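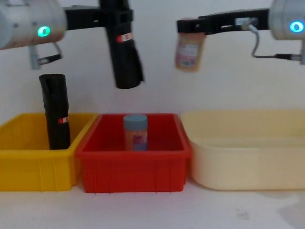 Sorting returns by disposition, not by SKU
Warehouse & Stockroom > Returns and reverse logistics

dodia_ops
We process returns for a small camping and photo accessories shop. Current method is one bin per SKU, 29 bins, and the returns bench is permanently full. I want to go to one bin per outcome: restock, repair, scrap. Anyone running it this way?

binlabel_kt
Yes, for two years at the Tromdale site. Scan at intake, assign a disposition code, drop in the matching bin. Putaway re-sorts the restock bin by location anyway, so SKU bins at the bench duplicate that work.

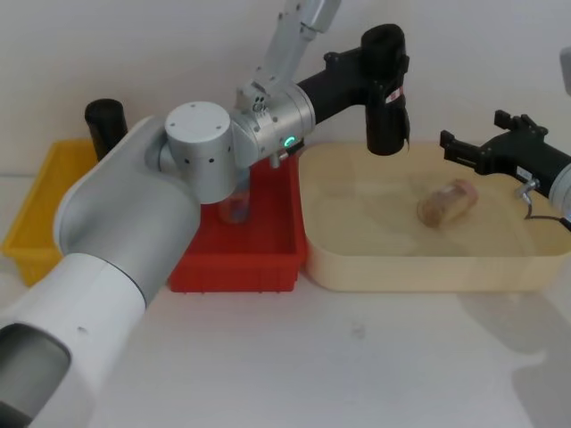

The code has to be set at the bench. If you leave it for putaway, items sit with no status and the refund queue stalls.

aguiar77
Disagree. Mixed bins raise your mispick rate. Similar items in different lengths get swapped if the tag comes off. We tried it in February and went back to SKU bins for anything without a printed barcode.

binlabel_kt
That is a tagging problem. Tag before the item leaves the scanner.

dodia_ops
Draft procedure, please pick holes in it:

1. Open parcel, match to the return number.
2. Inspect, set code, print tag.
3. Place in bin by code.

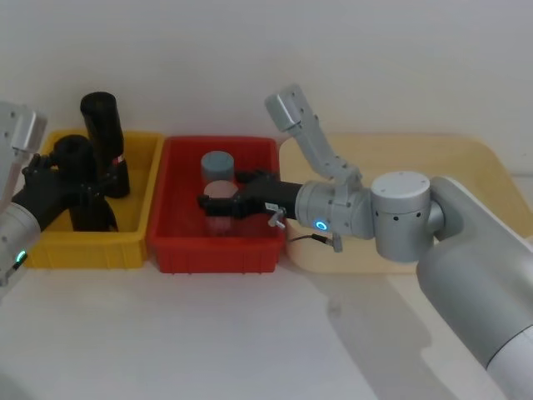

4. Close the bin at 5 pm and move it to putaway, full or not.

aguiar77
Step 2 needs a hold code. Some returns arrive with no paperwork and you can't refund or restock them.
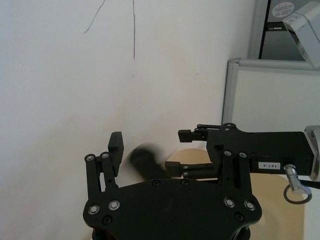
Software

stockroom_wulby
Check that your system allows a status change without a location change. Ours didn't, and every scrap item showed as available until the nightly sync. We added a dummy location for each code.

dodia_ops
Ours needs a location too. Will add the hold code and test on one shift.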